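# The Bin on My Bench

I have owned a lot of toolboxes. Most of them ended up holding other, smaller toolboxes, and for years my answer to any mess in the workshop was a drive to Mosquera for one more set of drawers with labels on the front.

Then last August I bought a plain gray metal bin at the Flalar surplus sale in Celville (8 dollars, and I carried it to the car like a trophy!). No lid, no dividers. I set it on the wooden table where I work and started dropping in whatever I had in my hand — offcuts, fittings, the odd part I swore I'd need again by lunchtime.

I've been hooked ever since. Sloping sides are the thing to look for, because small parts slide back to the middle where your fingers can find them, and a long piece can lean on the slope with one end up, ready to grab. My old Brunomar drawers never did that. I'd open 11 of them looking for one block of metal, and it would be in the first one, under a rag.

My only rule is that the bottom has to stay visible. Once I can't see bare metal anymore, I stop, tip everything out and put most of it away. It takes me three songs on the radio, maybe four if I get distracted by something shiny.
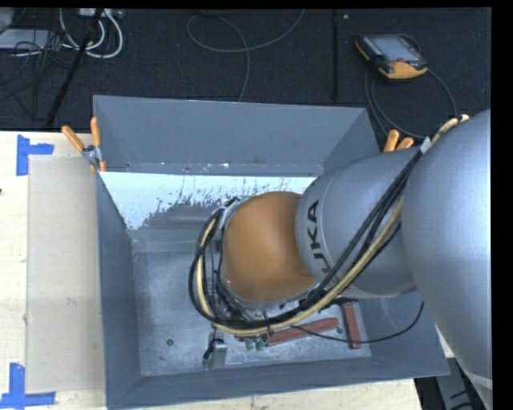 How deep should a parts bin be? Shallow enough that you can touch the bottom without rolling up your sleeve, and if you're stuck between two sizes, get the smaller one.

I did line mine with felt for a while, which was lovely and quiet and collected every metal shaving in the building. The felt is gone now. The drawers are still on the wall, and I keep birthday candles in one of them.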